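Glare and the side table

Posted 20th July

The meeting room has a ceiling light panel, glass partitions and a lot of smooth surfaces, so most of the work this week was on reflections. With the lights on, any glossy panel picks up long white streaks, and the glass repeats them at different heights. Closing the slatted blinds cuts what comes through the partitions but does nothing for the panes themselves.

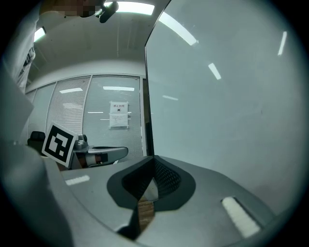

The table

I kept the plants. Mariann Győri wanted them moved to the windowsill, but succulents in pots this small dry out quickly there. They stay grouped near the middle of the table, which leaves both ends free for paper. The projection screen stands across from it on its own legs - allow 80 cm behind the stand if people need to pass.

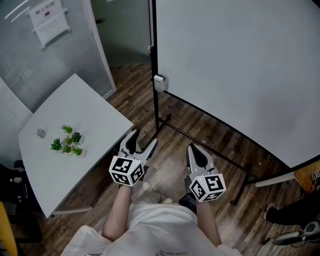

Four succulents and a glass cup on the white table, screen to the right.

Chun-hung Cheng has asked for a matt screen surface. I will measure again in September, with the lights off.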